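Mal de dos à la cuisine : quelques réglages

Le plus souvent, c'est la hauteur qui pose problème. Avant de changer de meubles, essayez ceci pendant tout le mois d'avril.

- **Plan de travail.** Pour éplucher, 90 cm conviennent à beaucoup de gens. Si vous êtes grand, posez une planche épaisse sous la planche à découper.
- **Évier.** Une bassine retournée au fond remonte la vaisselle de quelques centimètres. Gardez les genoux souples.
- **Appui.** Un pied sur un petit tabouret, puis l'autre. Changez toutes les cinq minutes environ.
- **Charges.** Les cocottes en fonte se rangent entre la hanche et la poitrine — jamais au ras du sol.
- **Ustensiles.** Sortez tout sur la table avant de commencer, la louche comprise, pour éviter de vous pencher dans les tiroirs.

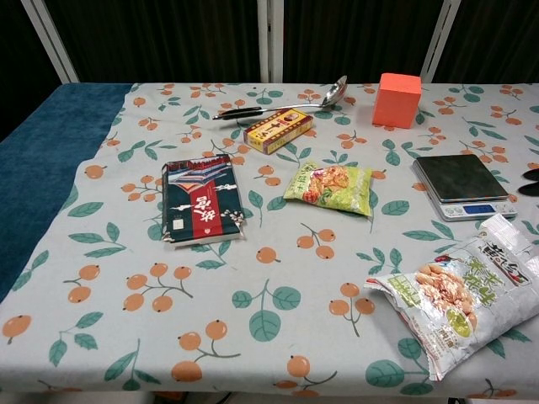
## Si la douleur persiste

Arrêtez l'exercice en cause et prenez rendez-vous. Une douleur qui descend dans la jambe demande un avis médical sans attendre.

*Charmaine Chauke, cabinet Sithole*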